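Home | Trips | Club Visits | Makers | About | Contact

Out and About: Robot Clubs

6 min read

30 Apr 2021

I'd been promising myself a visit to the Fulov robot club for ages, and last week I finally went. It was their spring open day in Meltwood, and I got there early because I'd left way too much time for the bus (the stop is right at the corner, so that's one thing done well). You take your shoes off at the door, you get a name sticker, and then you're more or less let loose to wander and ask questions, which I did. A lot of them!

The club is mostly high school students plus a few who've gone on to college and still come back to help. Their big thing this season is a table-clearing project they call Hyun. The idea is simple enough to say out loud: an arm looks over an ordinary messy table, decides what to pick up, and puts it where it belongs. Doing it is another story. One of the students told me she had spent most of the winter on soda cans alone, and I believed her. She had opinions about soda cans that I am still thinking about.

What I liked right away is that they work with real stuff. I've been to a couple of student shows where it's all foam cubes in primary colors, and sure, that's a fine way to start, but my own table at home has never had a foam cube on it. It has cans and wrappers and whatever came out of my pockets.
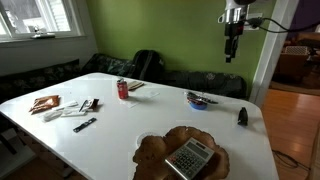
The students take turns setting the table, and there's a bit of an art to it. You're supposed to put things down the way a person would, so no neat rows, and nothing too mean either. I got to do one round myself and was told, very politely, that I had been too tidy. So I shoved everything over a few inches and got a nod.

Then comes the driving. Before the arm does anything by itself, a student steers it through the job over and over, and all of those runs get saved. They had 2660 saved when I visited, and the goal they'd set back in the fall was 2000, so there was some well-earned bragging going on. There's a chart with the running total and somebody had drawn a little crown over the 2000 line. I asked how many of the runs were bad and got a very straight answer – 109 thrown out so far, mostly for dropping things, and a few for what the log calls "driver got distracted."

I asked if I could drive. Of course I did! You get a short practice first, and it's much harder than the kids make it look. My hands wanted to go fast and my eyes couldn't judge the height at all. I kept stopping way above the thing I wanted, going down a hair, stopping again. The boy next to me said everybody does that the first day and that it takes up to 2 hours before it stops feeling weird. I had ten minutes, so I'm going to say I was on track.

We had a break after that with lemonade and some really good poppy seed rolls, and I got talking with a parent about the Fistenon meet, where the club is taking Hyun in May. It's a small regional thing, one room, with a judge who brings a bag of household objects that the teams haven't seen before. That bag is apparently a source of real dread. Last year there was a whisk in it.

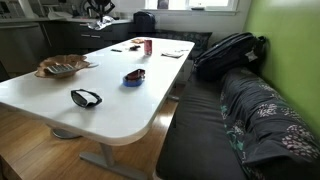
Can, sunglasses, remote and the rest, on the club's white table.

The second half of the afternoon was more of a talk. Two of the older students went through how they sort objects by how hard they are to grab, and flat things came out worst by a mile. Paper, cards, thin wrappers, all of that. Round things that roll are annoying too, but at least you can get hold of them. They're arguing over whether to fit longer fingertips before Fistenon or leave the setup alone this close to the meet, and I heard both sides at some length. I'm on team leave-it-alone, for what it's worth, which is very little.

If you want to go, the club does another open afternoon after the meet. It's free, kids are welcome, and you should wear decent socks. Ask to try the driving early on, before the line gets long. I'm hoping to get over to Fistenon too if I can sort out the bus, and I'll post the results here either way.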